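How to Descale a Kitchen Faucet and Clear a Slow Spout

Posted in: Home Care > Kitchen > Hard Water
10/09/2020 | By Theda Bauerfeind

A kitchen faucet with a tall curved spout and a single lever is one of the easier fixtures to clean, and most of the work is waiting for vinegar to do its job.
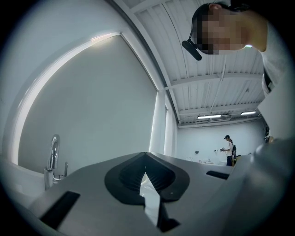

Before You Start

Hard water leaves calcium and magnesium behind when it dries. On a faucet the deposits collect in three places: around the base where drips sit, under the lever, and inside the aerator at the tip of the spout. The first two are mostly a matter of looks. The third one slows the water down and makes it spray sideways.

I live in Ildale, where the water comes from wells and is hard enough to leave a ring in a glass overnight. When we moved in, the kitchen faucet took so long to fill a pasta pot that I thought the supply line was pinched. I had the cabinet emptied and a flashlight in my teeth before it occurred to me to unscrew the aerator. It was packed with white grit.

What you need:

- Plain white vinegar
- A small bowl or jar
- A sandwich bag and a rubber band
- An old toothbrush
- Two soft cloths, one for cleaning and one for drying
- A wooden toothpick
- Adjustable pliers and a strip of rag or masking tape
- Dish soap

Check the finish first. Vinegar is fine on most chrome if you keep the soak short and rinse well. It can dull brass, nickel, oil-rubbed bronze, gold tones and some painted coatings, so for those stick to dish soap and warm water unless the maker's care sheet says otherwise. Keep vinegar off marble and limestone counters too. Never use it along with bleach or a cleaner that contains bleach.

Step 1. Wash off the grease

Scale in a kitchen is rarely just scale. There is usually a film of cooking oil and soap over it, and vinegar does not get through that very well. Put a drop of dish soap on a damp cloth and wash the whole faucet, including the back of the spout. Rinse and dry.

Step 2. Take off the aerator

Close the drain or lay a towel in the sink. Aerators have small parts and they roll.

Try turning it by hand first. Looking up at it from below, counterclockwise loosens it. If it won't move, wrap the rag or tape around it and use the pliers with light pressure. Squeezing hard will bend the ring out of round, and then it won't thread back on.

If it still won't move, fill the sandwich bag partway with vinegar, slip it over the end of the spout so the tip is covered, and hold it with the rubber band. Leave it for 30 minutes and try again. Mine needed this twice.

Some newer faucets have an aerator recessed inside the spout. Those need a small plastic key, which usually comes in the box with the faucet. Hardware stores sell sets of them. If you have a pull-down sprayer, the screen may be built into the head, and you can use the bag method without removing anything.

Step 3. Soak the parts

Take the aerator apart and lay the pieces on a towel in the order they came out. There will normally be a rubber washer, one or two screens, and a plastic insert. Take a picture with your phone if you don't trust your memory.

Rinse off the loose grit and put everything except the rubber washer in the bowl of vinegar. Give it 50 minutes. You may see small bubbles coming off the screens. Scrub each piece with the toothbrush and clear any plugged holes with the toothpick. A pin works too, but it can stretch the holes in a fine screen.

If a screen is torn or the plastic has cracked, buy a new aerator. Bring the old one along to match the threads. I replaced mine with one from Bawa, the hardware store on the Cistmont road, and it has been fine.

Step 4. Clean the base and lever

Do this while the parts soak. Dampen a cloth with equal parts vinegar and water and wrap it around the base of the faucet. Leave it for five minutes. Wipe under the lever with the same cloth, then use the toothbrush along the seam where the faucet meets the sink or counter.

Heavy crust may need a second round. Don't go at it with a knife, steel wool or scouring powder. Chrome plating is thin, and scratches give new scale something to hold on to. The edge of an old plastic card will lift softened deposits without marking anything.

Rinse with plenty of clean water.

Step 5. Flush and put it back together

With the aerator still off, run the cold water for a minute, then the hot. This pushes out loose grit that would otherwise go straight into your clean screens.

Reassemble the pieces in order, washer last, and thread the aerator on by hand. Hand tight is usually enough. Turn on the water and look for drips around the ring. If it drips, check that the washer is seated flat before you reach for the pliers.

Keeping It Clean

Wipe the faucet dry at the end of the day. Rinse the aerator every couple of months if your water is hard. I do a full soak in April and another in the fall.

If the flow is still weak with the aerator off, the problem is farther back — check that both shutoff valves under the sink are fully open, then look at the cartridge.

We use cookies to remember your preferences and measure traffic. By continuing to browse you accept our cookie policy. OK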